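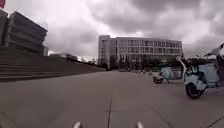
3.2 Where people sit when there is nowhere to sit

Large paved plazas are usually drawn with people in them. The drawings show couples, dogs, a child with a balloon, and a sky no one has to think about. Our interest is in the remaining days of the year.

We followed Yupanqui in treating steps as seating first and as a way of getting uphill second. Her Klinhom survey found that people will pass a perfectly good bench to sit on a stair, provided the stair gives them something to look at and somebody to look down on. At the Caditz site the benches were left out of the final plan, which spared us the comparison.

Over nine weeks beginning in March we logged 237 stops, a stop being any pause of three minutes or more (tying a shoe did not qualify, although one shoe came close). Most were made on the lower treads, near the ends of the flight. The middle was left to people taking phone calls, who do not so much sit as pace on a slope.

Open paving did less well. Walkers crossed it on the diagonal, quickly, in the manner of people who suspect they are being watched — and by us, they were. Of the 300 short interviews Li carried out at the plaza edge, the most common word for the space was "big." The second most common was "windy," which the design statement does not mention.

Fig. 4. Stepped edge and open paving under overcast sky, with planting confined to the base of the far building.

The planting in Fig. 4 deserves a note. Respondents who asked for shade or shelter tended to point toward the trees, then to judge the walk and stay where they were. Batoner calls this the "far green" problem and proposes moving some of the green nearer. We have no better suggestion, and return to the cost of it in Section 5.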